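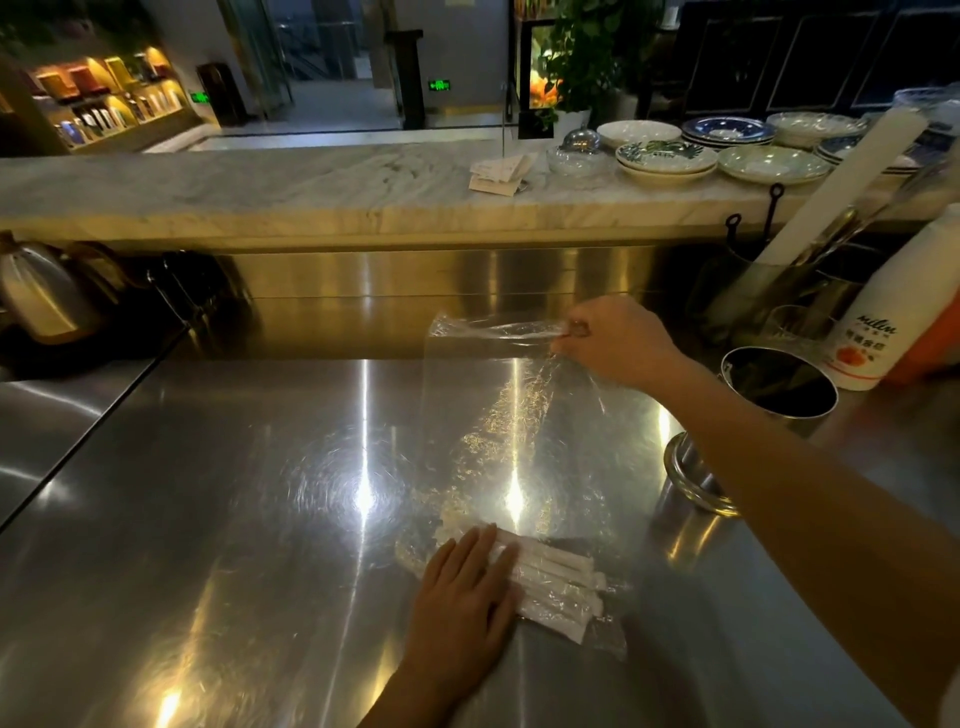

图3 外卖备餐任务的第一视角样本:右手提起透明塑料袋上沿,左手压住袋内的白色纸套长条物。

论文 > 第3章 数据采集 > 3.2 示教样本的获取与整理

3.2 示教样本的获取与整理

3.2.1 采集场所与任务范围

本文所用样本全部取自真实营业的餐饮后场与吧台,没有使用搭建的实验台。采集在Zistine的两家门店进行,任务由门店日常工作中选取,包括餐具装袋、餐盘归位、杯具擦拭和订单小票整理四类。选择任务时只设两条要求:一是动作主要由双手完成,二是单次操作能在一分钟之内结束。开火、切配等带有危险的环节不在采集范围内。

参与示教的人员共24名,均为在岗员工,熟悉各自工位的物品摆放。我们没有给出统一的动作模板,只说明任务的起始状态和完成状态,中间过程由示教者按个人习惯处理。试采阶段曾要求所有人按同一顺序装袋,所得轨迹虽然整齐,但动作明显变慢,且出现较多停顿,与日常操作差别较大,正式采集时取消了这一要求。

3.2.2 薄膜类物体的操作

餐具装袋是四类任务中标注难度最大的一类。塑料袋很薄,形状随手部动作不断改变,没有固定的抓取点;袋体透明,轮廓在图像中常与背景混在一起。图3所示样本中,袋子从抬起的右手斜向下延伸至袋内的纸套物品,可供分辨的主要是褶皱处的反光。台面为抛光不锈钢,映出顶灯的亮条和环形拉丝纹,这些亮纹与薄膜的反光在亮度上接近,仅依靠单帧很难分割出完整的袋体边界。

因此我们不对袋体作逐像素标注,改为标注手与物体的接触关系。每一段样本按接触变化切分为若干子段,标签由左右手分别给出,取值包括“未接触”“捏持”“按压”“支撑”“提拉”五种。以图3所在的子段为例,右手标为“提拉”,左手标为“按压”,作用对象分别为袋口和内装物。两只手承担的作用不同,若只保留一个整体动作标签“装袋”,这一差别就会丢失。

内装物的类别同样会遇到歧义。纸套包裹的细长物品在外观上可能是吸管,也可能是其他餐具,拆开之前无法从图像确认。对此类物品统一使用上级类别“纸套条状物”,不要求标注员猜测。数量字段允许留空,遮挡严重时不填写。图3中左手手指张开覆盖在物品上,按规则该字段留空。

3.2.3 背景与无关物体

营业场所的背景比实验台复杂得多。图3中台面后方的大理石搁台上放有多摞花色不同的碗盘,右侧有金属餐具筒和瓶罐,更远处还有亮灯的陈列架与绿色出口标志。这些物体与当前任务无关,但在别的任务中可能成为操作对象。例如餐盘归位任务就需要区分叶纹盘和蓝白花纹盘。我们保留全部背景,不作模糊或替换,只在元数据中登记工位编号和任务编号,训练时由模型自行学习哪些区域与手部动作有关。

采集前不清理台面。早期在Wornum分店试采时,店员习惯先把杂物收走再开始示教,得到的画面过于干净,模型换到未整理的台面后,抓取位置的预测误差明显增大。此后采集说明中增加了一句“台面保持原样”,并由现场记录员在开始前核对。

3.2.4 筛选与复核

原始片段经过两轮筛选。第一轮由脚本完成,剔除双手长时间离开视野、曝光异常以及时长不足的片段。第二轮由人工完成,使用Assefa标注工具逐段查看,判断任务是否从约定的起始状态开始、是否到达完成状态。失败的操作,例如袋口滑脱后重新提起,只要最终完成任务就予以保留,并在滑脱处增加一个“恢复”标记。复核中有215段因接触标签不一致被退回重标。

两轮筛选之后,可用样本为1,541段。标注规则由Wondimu Tsegaye起草,在五月的试标之后修改过一次,主要改动是把“捏持”与“提拉”分开:手指夹住袋沿但没有向上位移时记为“捏持”,出现持续的向上位移后记为“提拉”。两者的界线在连续帧中判断,不以单帧为准,图3的标签也是结合前后帧给出的。

一致性检查每周五进行一次,从当周完成的片段中随机抽取20段,交由另一名标注员独立重标,再比较两份结果的切分点和标签。切分点允许有少量帧的偏差,标签必须完全相同,否则由第三人裁定。分歧最多的标签是“支撑”与“按压”,手掌平放在物体上时,图像中看不出用力大小。目前的处理办法是看物体在另一只手动作时是否发生位移:若物体被固定不动,记为“按压”;若只是随手轻托,记为“支撑”。这一办法对刚性物体较为可靠,对薄膜和纸制品仍有误判,第5章的误差分析会单独列出。

3.2.5 数据划分

训练集与测试集按示教者划分,同一人的样本不会同时出现在两个集合中。曾考虑按工位划分,但部分任务只在一个工位上进行,划分后测试集会缺少这些类别。Bralmont提供的手部姿态估计模块用于生成初始关键点,其输出在训练集上经过人工修正,在测试集上保持原样,以便评价模型在未修正输入下的表现。手部被透明袋遮住的帧,关键点置信度普遍偏低,训练时按置信度加权,不作删除。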